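Kivside Brick Library - the January sort-out in pictures

Posted February 10, 2026 by Mbali Sibiya

Hello all, and thank you for being so patient while the shelves were closed. As most of you will know, the brick library has been lending out building bricks to families in Kivside for a good few years now, and in all that time they have never had a proper going over. They come back in the right boxes (mostly!) but the colours drift, and by Christmas we had wheels in with the windows and a whole family of little ducks living in the roof tiles. So in January we tipped the lot out and started again.

We settled on sorting by colour first and by shape second. Szymon Malinowski argued for doing it the other way about, and we had a long and very friendly discussion over a packet of ginger biscuits, but colour won because the children ask for bricks by colour. Orange went into a shallow blue tray on the white table, with a green bin beside it.
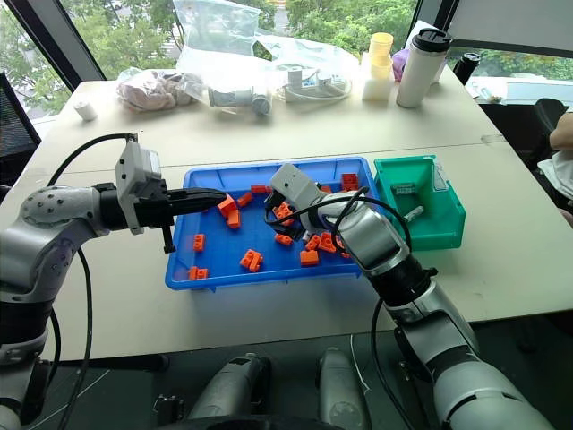
I have a soft spot for the orange ones, I must say. There are never as many of them as you would like, and they are the first to be borrowed whenever somebody is building a fox or a fire or a pumpkin. Teodor Wysocka's grandchildren made a lighthouse with orange stripes last autumn and it stood on our front desk for weeks, until it met with a football.

Shallow trays are a great help, by the way, if you are thinking of doing this at home. We used to use deep tubs and you spend half your life with your arm in up to the elbow, feeling about for the one small brick you want. With a shallow one you can spread everything out in a single layer and see what you have got, and the raised rim keeps the bricks from wandering off on to the floor. Bare feet everywhere will thank you.

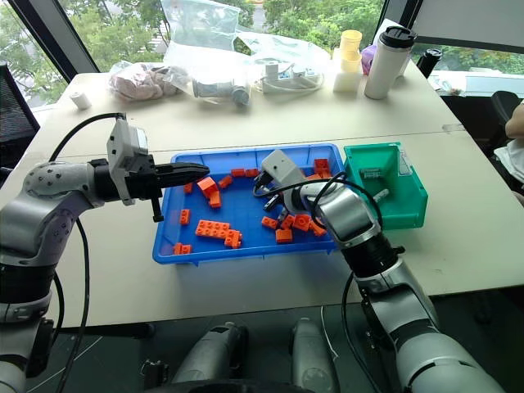

The long flat plates now have a drawer to themselves, which I hope will please the bridge builders among you. Anything grey has gone in with the castle pieces. All told we have over 3000 bricks back on the shelves, in 27 labelled boxes, and Szymon has very kindly written out the labels in his best handwriting - do admire them when you come in.

If you still have a box at home from before Christmas, there is no hurry and no fine, just pop it back when you are passing. And if you find a tiny yellow duck down the back of the sofa, we are one short and would love to have it home again.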